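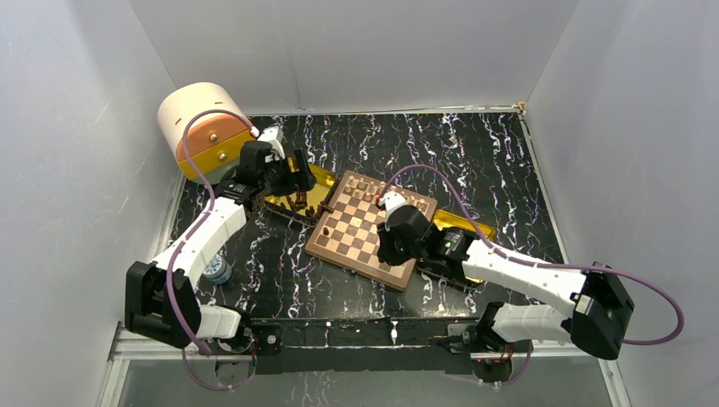

Wooden board on a black top, with dark pieces in the tray on the left.

Turnstead Wooden Sets: Frequently Asked Questions

This page covers the Orbán folding set, the side trays, the Trutent bag and the Trustilard wax. If your question is about an order already placed, have the order number ready and write to the shop desk. Ye-ji Yeon answers most of that mail.

ABOUT THE SET

What comes in the box?

The folding board, 34 pieces, and a printed card with the starting position. Trays, bag and wax are sold separately. The trays come in pairs only.

Why 34 pieces? A chess set has 32.

There is one extra queen for each side, for use when a pawn is promoted. Keep them off the board at the start of the game. If you don't want them on the table, they fit in the small compartment in the bag.

How big is the board?

It is 20 inches on a side when open, including the border. The squares are 2 inches. Folded, it measures 20 by 10 inches, and the depth depends on how recently the hinges were adjusted, so please don't build a shelf to the exact dimension.

Will it fit on a card table?

Yes, with room for a clock on one side. With both trays out you need a bit more width. On a small table, put the board at a slight angle and run the trays along its edges. Plenty of people play that way and it makes no difference to the game.

Which way around does the board go?

Each player should have a light square in the near right-hand corner. With a folding board this means the seam runs across the middle, between the two players. If the seam runs from one player to the other, turn the board a quarter turn and check the corner again. The queens start on squares of their own color.

Can I buy the pieces without the board?

Yes. Choose "pieces only" on the order page. We also sell the board alone, but not half a board. We get asked this more often than you would think, usually after a fall. Boards are matched as pairs in the shop before the border goes on, and a replacement half would not line up with the grain or the height of the one you have.

TRAYS

What are the trays for?

Captured pieces. They also hold a side that hasn't been set out yet, which is useful when you are teaching and only want part of the set on the board.

Does it matter which tray is whose?

No. The usual habit is to put captured pieces on your own right, but there is no rule in the box about it. In a lesson we keep one color to a tray so that setting up again is quicker.

Will pieces scratch the trays?

They can leave fine marks over time, mainly if pieces are dropped in. Set them down upright and close together in a single row. Wipe the trays with a dry cotton cloth. Do not use the Trustilard wax on them. It smears and takes a long time to buff out.

Do the trays attach to the board?

No. They sit beside it. An earlier version clipped to the border and we stopped making it in favor of the loose ones. If you have the clip-on trays and a clip has broken, we no longer have parts, but the trays work fine with the clips taken off.

PLAYING AND HANDLING

How should I pick up a piece?

Hold it at the collars, below the top and above the base, and lift straight up. Knights are the exception — take them by the neck, behind the ears. Dragging a piece over the squares won't ruin the board in one game, but it dulls the finish along the paths that get the most use, which tend to be the center files.

What should I do when pieces get knocked over?

Stop the clock if you are using one, agree on the position, and stand the pieces up before anyone moves. If you can't agree, go back to the last position you both remember. For club and tournament games, ask the arbiter.

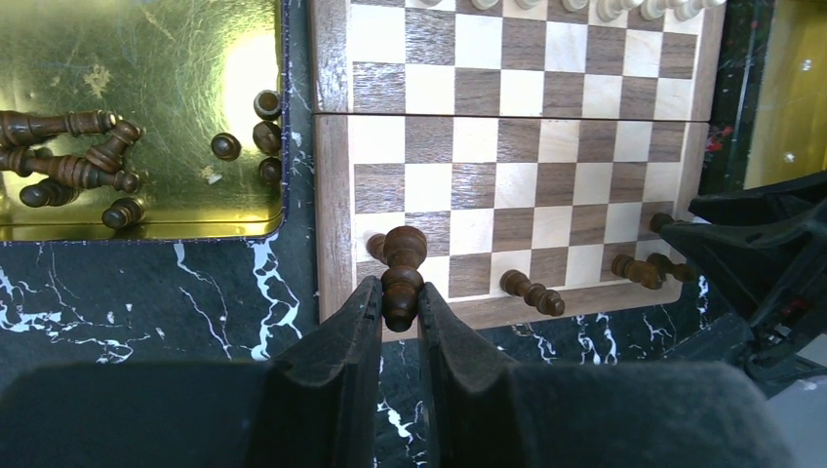 Clearing the board after a game goes better one piece at a time than by the handful. Work from the border inward on one half, then do the other. Round-topped pieces laid on their sides tend to roll, and they roll toward the edge as often as not, so take those first. On the board shown, the dark pieces lying over by the right border would go before the small pawn standing near the left one, and the white back rank can stay where it is until the dark side is put away. Lift each piece clear of the border before you move it sideways. The edge of the border is where bases get chipped, and chipped bases are the most common repair we see.

Can I fold the board with pieces on it?

No. Take everything off, including the pawns at the far edge, then run your palm over the seam to check for grit. Close the board with two hands, one on each half. Any grit caught in the seam gets pressed into the wood and will hold the board slightly open from then on.

My board doesn't lie flat. Is it defective?

Probably not. Check the following before writing to us:

Is the table flat? Turn the board around. If the gap moves, the table is the cause.
Is there anything in the seam? Use a soft dry brush, not a knife.
Has the board just come in from a cold car or porch? Leave it open indoors overnight and look again in the morning.

If the two halves still sit at different heights, take a photo from the side at table level and send it in.

Can I leave the board set up all the time?

Yes, away from direct sun and heating vents. Turn it end for end every month or so if one side faces a window. Both woods change color with light. The maple squares go yellower and the walnut ones get paler, so a board that lives by a window slowly loses contrast.

CARE

How do I clean the pieces?

A dry cloth is enough for normal use. For sticky fingerprints, dampen a corner of the cloth with plain water, wipe, and dry right away. No dish soap, no furniture spray, and please no alcohol wipes. Alcohol clouds the gloss on the dark pieces and we can't polish that out. The piece has to be stripped and refinished.

How often should I wax the board?

Twice a year if it gets weekly play, once if it doesn't. Use very little Trustilard. A dab the size of a pea does one half. Rub with the grain of the squares, leave it for 20 minutes, and buff with a clean cloth. Keep the wax out of the hinges.

The tin can also be used on our older boards with the dark border. On other makers' boards, try a spot on the underside first.

A piece is missing. Can I get a single one?

Yes. Tell us which piece, which color, and the year you bought the set if you know it. Joon-young Yeom turns replacements in small batches and picks the closest match for color. New wood next to old wood will look different at first, more so with the light pieces. If your set is an older one, mail us a pawn to match against. We send it back with the replacement.

Pawns are nearly always in stock. Knights are carved, and they take longest.

STORAGE AND TRAVEL

Does the Trutent bag hold everything?

It holds the folded board, all the pieces and both trays. The trays go in the flat sleeve behind the board. Put the board in first, then the pieces, heavy ones at the bottom. The zipper should close without pulling. If it doesn't, a tray is usually sitting crooked in the sleeve.

Can the pieces go inside the folded board?

Not with this model. The underside is flat and there is no room for them. Use the bag or a box with a soft lining.

Is it safe to store the set in a garage or attic?

We don't recommend it. Damp swells the squares and dry heat shrinks them, and a folding board will show it at the seam first. A closet inside the house is fine.

ORDERS AND RETURNS

How long do I have to return a set?

180 days for an unused set in its box. For a used set with a fault in the wood, the hinge or the finish, write to us whenever you find it and we'll look at it.

When should I order for the holidays?

We stop promising delivery dates at the start of December. Orders placed after that ship in the order they come in. Engraved borders add two weeks at any time of year.

Can I pick up in person?

Yes, at the workshop counter, mornings until noon. Wait for the pickup email before you come. Open the box at the counter and check that both extra queens are there, as they are wrapped separately from the rest and sometimes get thrown out with the paper.

Do you repair sets from other makers?

Pieces, yes, if the part exists and only needs gluing. Boards, no.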